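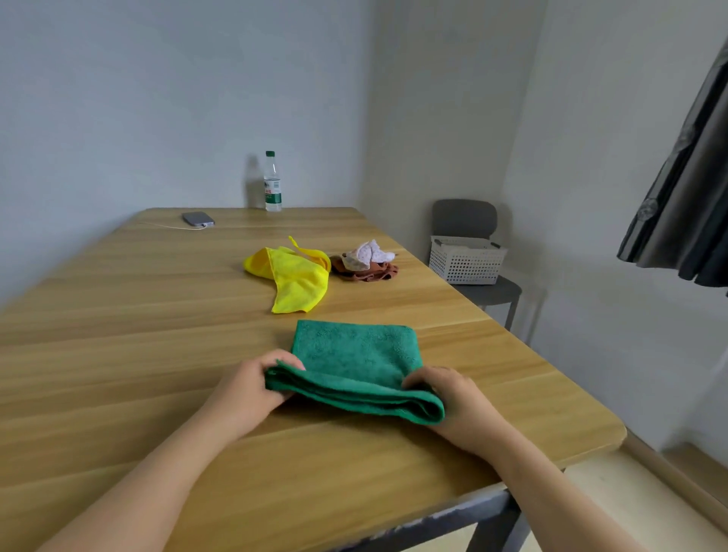

Sendell Table Care Set - User Guide
Section 4: Folding and Storing the Cloths

August
By the Backlund product writing desk
Reading time: 4 min

4.1 Before you start

The cloths must be fully dry before you fold them. A microfiber cloth that is put away damp will smell after some days, and the smell stays also after the next wash.

Clear a flat table that is longer than the cloth when it is opened. A table with wood surface is good. Wipe the surface first with your hand to remove crumbs and sand, as microfiber picks up everything it touches.

Take off rings, bracelets and watch. The small loops in the thick towel catch easily on metal, and one pulled loop can make a long line in the fabric.

Caution: Do not iron the microfiber pieces, not even on the lowest setting. The fibers melt and the cloth will not absorb any more.

4.2 Folding the thick towel

The thick towel (green in the standard set, gray in the Cunia set) is the largest piece and goes at the bottom of the box. Fold this one first.

1. Put the towel on the table with the short side toward you. The care label should be on the upper side, in the far left corner.

2. Smooth the towel with both palms, from the middle and out to the sides. Do not pull in the corners.

3. Bring the left long side over to the right long side. Adjust until the edges meet.

4. Take the near edge with both hands, one hand at each end. Keep the fingers on top and the thumbs under the fabric.

5. Lift the near edge and turn it away from you, so that it makes a thick fold. Leave the far half flat on the table.

6. Press along the fold with the fingers. Start at the two ends and finish in the middle.

7. Continue to turn the fold until it meets the far edge. The finished piece is a rectangle, a little wider than a hand is long.

Note: The towel weighs 400 g/m² and does not hold a sharp fold. It is normal that it opens a little when you let go. Put it in the box with the fold facing the front and the other pieces will hold it down.

4.3 Folding the thin cloths

The thin cloths come in different colors so that you can keep one color for each job. Leave them in a loose heap at the far side of the table until the towel is ready, and take them one at a time.

1. Shake the cloth one time and lay it flat.

2. Fold it in half, then in half again.

3. If a corner stands up or curls, do not press it hard. Open the cloth, smooth the corner with the thumb and fold again.

4. Lay the folded cloths on top of the towel. Put the darkest color lowest.

Cotton cloths with print are not microfiber and should be folded with the print inside. They can be ironed, but only on the back side. Check that no microfiber piece is lying under the cotton when you iron - this is the most common damage we see in returned sets.

4.4 Placing the set in the Turnier box

1. Open the lid completely until it clicks.

2. Put in the green or gray towel with the fold to the front.

3. Add the thin cloths, then the cotton ones.

4. Close the lid without pressing. If it does not close, take out everything and fold the towel again from step 3 in 4.2.

The box holds a maximum of 14 pieces. With more pieces the air cannot move through the side holes.

Replacement cloths are ordered with part number 478. Please write the color in the comment field of the order form, otherwise we send yellow.

4.5 If the cloths have become stiff

Stiff cloths are usually caused by fabric softener. Wash two times in warm water without any detergent, then hang to dry in the air. Do not use the tumble dryer for this - see Section 3.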